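25 March 2023
By Keyvan Mazandarani

4. Placing and Leveling the Vurik Table Loom

Read this section to the end before you cut the shipping straps. You need two people for steps 1 and 2. The loom weighs 15 kilograms without the warp beam.

1. Put the carton on the floor with the Koler label up. Cut the two outer straps only. The inner strap holds the castle and must stay closed until step 4.

2. Lift the loom by the side frames. Do not lift it by the beater or by the heddle bars.

3. Set the loom on its table with the front beam toward you. All four rubber feet must stand completely on the surface.

CAUTION: The beater swings freely when the inner strap is open. Keep your fingers away from the reed.

4. Hold the beater with one hand and open the inner strap with the other. Lower the beater slowly until it rests.
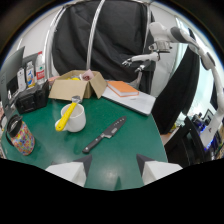
The table must be steady and at least 713 millimeters wide where the feet stand. Measure between the outer edges of the feet – not between the side frames, which are closer together. A round table can be used if the feet do not come near the curve, but a square one is easier to work at. Clear the surface first. A mug, or a kitchen knife lying diagonally on a green tabletop, will move toward the edge little by little when you beat the weft. A glossy top also needs the cork mat from the accessory bag, one piece under each foot.

5. Lay a level across the front beam, then across the back beam. Turn the adjusting foot until both readings agree.

6. Tighten the lock nut by hand, then give it a quarter turn with the small wrench.

NOTE: Looms from the Urndale workshop have the adjusting foot at the back left. On the Nazari model it is at the front right, and the lock nut has a left-hand thread.

7. Push the beater back and let it return 5 times. If the loom walks on the table, repeat steps 5 and 6. Alois Hämmerli, who wrote the first edition of this guide, recommends to check the level again after the first warp is wound – the tension can pull the frame slightly.

Continue with section 5, Attaching the Warp Beam.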